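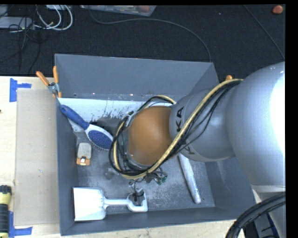
Call for Participants — Robot Handling Open Day, Waltport

Hekar invites members of the public to take part in its open day on 9/24/22 at the Waltport workshop. Participants will watch a robot arm pick household items out of a bin, and will then take a turn choosing and placing the items themselves. No technical background is required.

Each visit lasts 72 minutes and is held in a group of 13. After a short safety talk, the group moves to the demonstration area, where staff will explain how the arm is guided toward an item and how a grip is chosen. Handles, brushes and long thin shapes receive particular attention. Participants complete a written form at the end of the visit.

Applicants must be 18 or older and able to stand for most of the session. Closed shoes are required, and long hair must be tied back. Bags and coats are left at the front desk. Visitors may bring one small household item of their own — nothing made of glass, nothing sharp, and nothing heavier than 400 grams.

Participation is unpaid. Lunch is provided, and parking is free in the Requena lot behind the building. Those who need step-free access should say so when applying.

To apply, write to Elin Gronow, Visitor Programs, Hekar, Room 477, Waltport. Please give your full name, a daytime phone number and your preference for a morning or afternoon group. Places are confirmed in writing.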